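4.2 What people do at the kitchen table

I said back in section 3 that I'd get to the tables eventually, and I've been looking forward to this bit, so bear with me if it runs long. When I started asking people in Braltport and Susness where they do their household paperwork (bills, school forms, the rates notice, all that), I honoured the old assumption that they'd say a desk or a study. The survey had a whole page on desks! Of the 3757 households that sent the booklet back, only 573 said they'd used a desk for paperwork in the past month. More than 2100 said the table they eat at, and the rest were spread over couches, beds, cars and one ironing board that I'm still very fond of.

Now, I know that self-reported habits are a bit rubbery. People tidy up their lives when they fill in a form, and I did it myself when I piloted the booklet on my own household (I ticked "weekly" for sorting the mail, which is a flat-out lie). So I went back and read the diary pages as well, where people wrote down what was going on at the table in their own words. The diaries are much messier and I trust them more. Homework and dinner overlap nearly every night. Jigsaws stay out for weeks and everyone eats around them. In Susness, where the older houses have a separate dining room, the dining room table was often the one with the sewing machine on it, and the meals had moved somewhere else altogether.

Shape matters more than I'd thought it would. Families with a rectangular table tended to talk about ends and sides, and about who had which end. Families with a round one (Figure 4 has a dark brown one in a combined kitchen and dining area) hardly ever mentioned a fixed seat, but they grumbled a lot more about where to put the paperwork once the plates came out. There's no corner to shove it into. One diary called this "the creeping pile", and I've pinched the phrase for the rest of the paper.

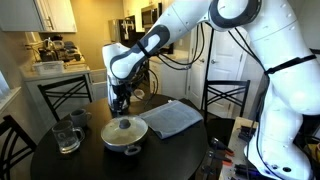
Page last changed: Monday, 4:10 pm

Figure 4. Round table, kitchen and dining area.

The creeping pile turned up in both towns, but it behaved differently depending on where the kitchen was. In open layouts it wandered from table to bench and back again, sometimes twice in an evening. Where there was a wall in between, it mostly stayed put, and people were more likely to say they'd lost something in it. I'd love to make a big claim about open-plan living here, but the Braltport houses are newer, the families in them are younger, and I can't pull those things apart with the data I've got. Hordiienko's rule of thumb, that paper goes to whichever surface is nearest the kettle, fits my diaries pretty well, although it was worked out for share flats and I'm stretching it.

I also want to flag a problem with the Gelloten coding scheme, which I used for sorting the diary entries. It gives each entry one main activity, and that's fine for a workshop or an office. At a kitchen table it falls over straight away. What do you do with "signed excursion note, peeled spuds, argued about the phone"? I ended up allowing two codes per entry and leaving the third thing out, so arguments are almost certainly undercounted in Table 6. My fix for the next round is to code the table by quarter hour and let the activities stack up, but that's a lot more work and I haven't tried it on a full set yet.

The August diaries are a bit odd as well, as tax time pushes the paperwork right up. I left them in. Section 4.3 looks at what happens when the table gets replaced, and whether the pile comes along with it.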